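Escrow shortages after a first reassessment

Sun 28 May

My mortgage payment went up in February on a fixed-rate loan. The rate did not change. The escrow portion did, and the notice from the servicer took me two evenings to work through, so I am writing down how the numbers fit together.

The house is in Stildale and was bought new from the builder. For the first year, the county taxed the parcel as land only, and the lender set the escrow from that bill. The reassessment then added the structure. The new bill came in $1,439 above the old one, and the servicer paid it in full, which left the account short.

Two separate things happen after that. First, the monthly deposit rises to cover the new bill going forward. Second, the shortage has to be repaid. The notice combined both in one line, and that made the increase look like a permanent one. Part of it ends when the shortage is cleared.

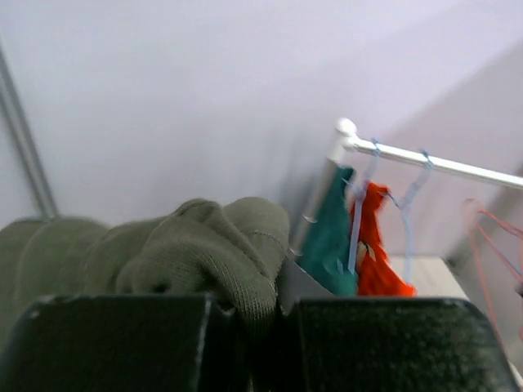
An olive-green knit garment at two black gripper fingers, a white clothes rack behind

I asked Ellero, the servicer, for the full account history. It arrived as a 13-page PDF. The column to read is the projected low balance, compared with the required cushion. The difference between those two figures is the shortage. Mine also included $544 for an insurance premium that had been paid twice, once by me at closing and once out of escrow. The insurer refunded it to the escrow account after I sent both receipts, and Ellero ran a new analysis within 30 days.

The notice offered a lump sum or monthly installments. I took the installments. No interest was charged on them in my case, and I wanted the cash on hand for the furnace.

A friend closing on a new build in Oston asked what I would do differently. I would call the assessor before closing, ask whether the current bill includes the structure, and multiply the purchase price by the local rate if it does not. One twelfth of that result, less the monthly tax figure on the closing disclosure, is the amount to set aside each month until the first full bill is out.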